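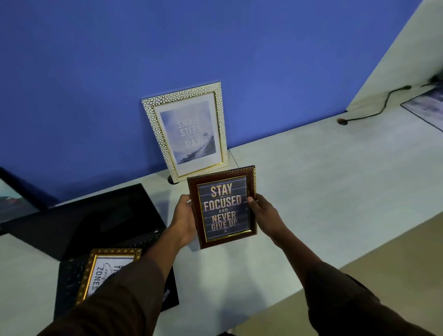 Framed print, "Stay focused and never give up"

Ticket 373: Stage times wrong or missing, Wetusska Rally
Opened by: Eduardo Dimaculangan, results desk
Category: Timing / results upload
Priority: High (set by organizer; I would have said medium)
Status: Open, workaround in place

Wednesday, 8:40 a.m.
Organizer reports that the online results for stage 4 (Estenport) show the crew in car 22 winning by more than a minute. Their co-driver's time card says otherwise. Organizer is sure the website is at fault. The website has been blamed for every bad result since I took over this desk and it was guilty once, so I'm starting at the other end.

9:15 a.m.
Pulled the raw file from the finish clock at Estenport. Start file and finish file both load. Car 22 has a start of 10:41 on the card and 10:42 in the file. Every other car in the file matches its card to the minute. So one car is off by exactly one minute, and the site did the subtraction correctly with a bad number.

9:50 a.m.
Phoned the start crew chief. He says the start clock "must have drifted." I don't buy it. A clock that drifts does not drift for one car and then come back. Asked if the start time was keyed by hand. He'll check.

10:30 a.m.
Second complaint, this one from the Cabrera team: no time at all for their car on stage 6 (Billberg). They want it treated as the same problem. I'm keeping it on this ticket for now but I doubt the two are related. Different stage, different clock, different symptom.

11:05 a.m.
Billberg finish file has a beam trigger with no car number attached, in the gap where the Cabrera car should be. So the beam worked and the operator didn't enter a number, or entered it and it didn't save. The tablet log would tell us which. The tablet log was cleared when the equipment was packed up. Of course it was.

11:20 a.m.
Vendor support replied to my email from yesterday. Their advice: update the timing software to the new release, which "improves stability." Asked them which bug it fixes that would produce either of these. No answer to that part. Not updating anything between now and the final classification.

1:10 p.m.
Start crew chief called back. Car 22 was late to the line, they re-entered its start by hand, and the marshal wrote the original minute on the card. That means the file may be right and the card may be wrong, or the other way around. The in-car tracker should settle it. Requested the tracker data for both cars.

2:45 p.m.
Tracker data in. It reports every 2 seconds on a good signal, and the signal at Estenport was not good. Even so, car 22 is plainly moving before 10:42:00. Start time in the file is wrong, card is right. Corrected the entry, reran the stage. Car 22 drops to fifth on the stage and the overall order changes below the podium only.

3:10 p.m.
For the Cabrera car, the tracker passes within 100 feet of the finish beam at the same moment as the unassigned trigger, and the card agrees to the second. Assigned the trigger to the car. Sent both changes to the stewards with the cards and tracker printouts. Results stay marked provisional until they sign.

4:00 p.m.
Organizer asks if we can close this and call it a software fault. No. I have two entry errors and nothing that points at the software. If somebody can make the tablet drop a number on the bench, I'll open a new ticket for it.

Still to do
Stewards' signature on both corrections.
Written statement from the Estenport start crew.
Keep tablet logs until results are final. I asked for this in December too.
Vendor answer on the release notes. Not holding my breath.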